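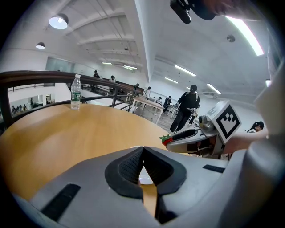 Bandara is a list of fruit and vegetable words I've been putting together for a couple of years, mostly at night, mostly with a cup of tea going cold next to me. It holds 386 names for things you can buy at a market stall, along with the way people say them at home. Take the strawberry, like the small red one with its green leaves still on: it has one row for the fruit, another for the leafy top (my aunt had a word for that, my cousins have a different one), and a note on which word you'd use for jam. Most entries are shorter than that!

What's in the folder

words.csv — the main list, one name per row
sayings.txt — proverbs and kitchen jokes, very much unfinished
sources.txt — who gave me what, and where I looked it up

The columns in words.csv are name, meaning, language, region, source and notes. Region is whatever the person told me, so you'll get a whole country in one row and a single street in the next. I keep meaning to tidy that up. Notes is free text and sometimes I ramble in it, sorry.

Where the words come from

Parveen Sheikh sent the biggest batch, all typed up from her grandmother's recipe cards. Stelios Tsolakis did the Greek rows and argued with me over melons for a week (he was right). The rest came from old cookbooks and from me pestering people at lunch.

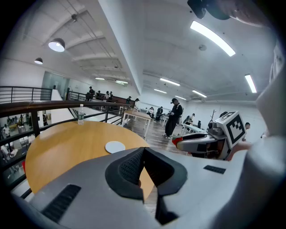

Spelling is the messy part. If someone wrote a word down for me, I kept it the way they wrote it, even when a dictionary disagrees. If I only heard it, I put "heard" in the notes and guessed. Please don't use those rows to settle a bet.

Things I know are wrong

Plums and damsons are mixed up in at least 2 places. Squash is a disaster. Some rows have a blank region and I can't remember who I was talking to.

Using it

Take it, change it, print it on tea towels. A mention of Bandara would be nice. If you have fixes, send the row and your version and tell me where you heard it — I'll add your name to sources.txt unless you'd like me not to. The next update should be out in December, squash included if I can face it.

Last changed 2019-09-17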